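Company > Our Sites > Stiltham > Photo Gallery > The Two-Arm Cell

The Two-Arm Cell at Stiltham

Posted 2019-09-25

Stiltham makes and repairs small fittings for heating and water systems. There are 64 people on the site, and until this spring every small part that came back for repair was picked up, turned over, sorted and set down by hand at the long bench. In May we started trying out a pair of robot arms on that job. The cell was put together with Notia, and the software that tells the arms what to do is called Kilov.

We get asked about it a lot by the other sites, so we have put up a short gallery with notes from the people on the bench.

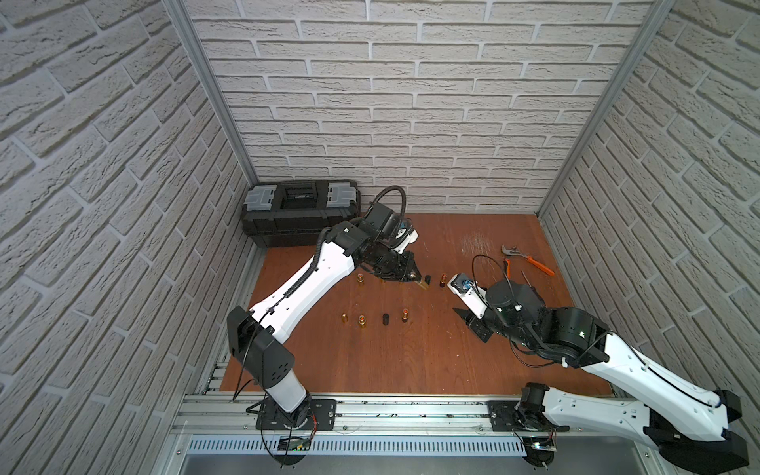 The first thing that changed was the start of the shift. Sorting used to begin when the first person sat down. Now someone has to set the parts out, check that both arms are free to move, and stay close by for the first run. We put that down as 10 minutes on the plan and it often takes longer. Two people on each shift are trained to do it. Nobody was moved to another site, and nobody's hours were cut.

The bench itself is still in use. The arms get the small, regular parts. Anything bent, heavily scaled or missing a label goes to a person, and so does anything a customer wants back the same day. That means the hand work is harder on average than it was a year ago. Supervisors have had to change the daily targets, and the old piece counts on the wall chart have been taken down.

Sore wrists were the main complaint in the last staff survey before the trial. We will ask the same question again next year. For now, people on the bench change jobs every two hours, with time at the cell counted as one of the jobs.

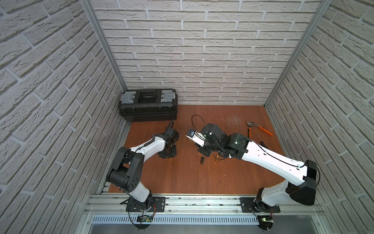 Xue said the job change was the part that took getting used to. After 11 years of sorting by feel, it was strange to stand next to the work and watch for the moment when something was about to go wrong. Xue also asked for the stop button to be moved to the side where people stand, and that was done in the second week.

Other requests from the bench are still open. The main one is a proper stool at the cell. Another is a shorter fault message, as the one on the screen runs to half a page and the useful line is at the bottom. The stool is on order.

By the end of August the cell had handled 2,509 parts. That is well under what the bench does, and the trial has been extended to the spring. Sites that want to visit should ask their manager to write to the Stiltham office. Please bring your own safety glasses.

Comments (3)

benchside: Good to see the piece counts gone. We still have ours up and they make no sense now that the easy parts go elsewhere.

R.T.: Do the two trained people get a higher rate? That was the first question at our site and we never got a straight answer.

nightshift_2: Please fix the fault message before you send one of these to us.

Contact the Stiltham office | © 2019 | Back to top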